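Trerker Floor Notes

A small table of tiled floors in homes and small shops, with notes on tile color, grout, wear and how each floor is cleaned. It was put together by Estela Insaurralde and Pantelis Kouris for people who repair or match older floors and want something to compare against.

Status

Version 2. The first version had the grout colors in free text and was hard to sort. Those entries have been moved to a fixed list, and the old wording is kept in the notes column. No new floors were added between versions.

What is in the folder

floors.csv – the main table, 217 rows, one per floor
colors.csv – the color names used in the main table, with a short note on each
cleaning.csv – cleaning habits as reported by the person living or working there
changes.txt – what changed from version 1

The files are UTF-8 with commas between fields. Text fields that hold commas are in double quotes. Empty means not recorded. It does not mean zero or no.

Columns in floors.csv

The table has 14 columns. The ones people ask about are these:

floor_id – a number with no meaning beyond this table. Gaps are entries we removed at the owner's request.
room – kitchen, bath, hall, shop, porch or other. A kitchen that opens into a living room is a kitchen if the tile was laid for the kitchen.
tile_color – one name from colors.csv. Pick the color most of the tiles have in daylight.
grout_tone – lighter, darker or same, always compared with the tile.
layout – grid, offset, diagonal or mixed.
tile_size – length of the longer side in inches, measured on one whole tile near the door.
year_laid – as told to us. Often a guess. Where the person gave a decade, we entered the first year of it and put "decade" in the notes.
sealed – yes, no or unknown. Most people do not know.
wear – 1 to 4, explained below.

Wear scale

1 – looks new, no dull patches
2 – dull in the walking path only
3 – dull in most places, or chips at the edges
4 – cracked or loose tiles

Aileen Galang scored the kitchens and baths. Pantelis scored the rest. They both scored 51 of the floors to see how well they agreed, and the usual split was between 2 and 3. In those cases the higher score was kept.

Color names

We tried a printed paint fan from Mavetia at first and gave it up. The chips were too fine for floors, where one batch of tile can run through several shades. The names are now plain words such as gray, cream, brick and tan-orange. "Terracotta" is not used as a color, as people kept reading it as a material. Search for brick or tan-orange.

Known problems

Shops are thin in the table and porches more so. Nearly all floors are in warm places, where tile runs through the whole house, so do not use the table to say how common tile is in general.

The cleaning file depends on what people said they do. Over 100 of them answered "mop weekly," and we suspect a few were being polite.

Wet grout looks darker. Visits on cleaning day were repeated where possible – the ones that were not have "damp" in the notes.

Use

Free for any use. Please name Trerker Floor Notes if you publish something from it. Do not try to work out which home a row came from. Street names and owner names were never entered.

Adding a floor

1. Copy the last row of floors.csv and give it the next free number.
2. Measure one whole tile and fill in the size.
3. Choose the tile color in daylight, with the lamps off.
4. Compare the grout with the tile. Warm tan-orange tile with faint lighter lines in a grid goes in as tan-orange, lighter, grid.

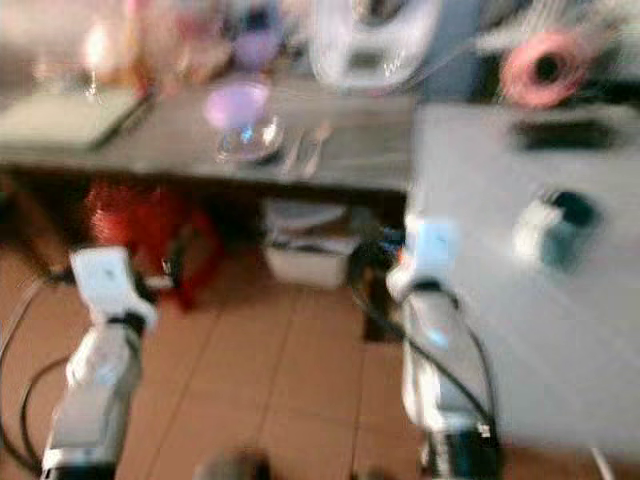 5. Send the row to Chathurika Akanda, who merges new entries on Wednesday.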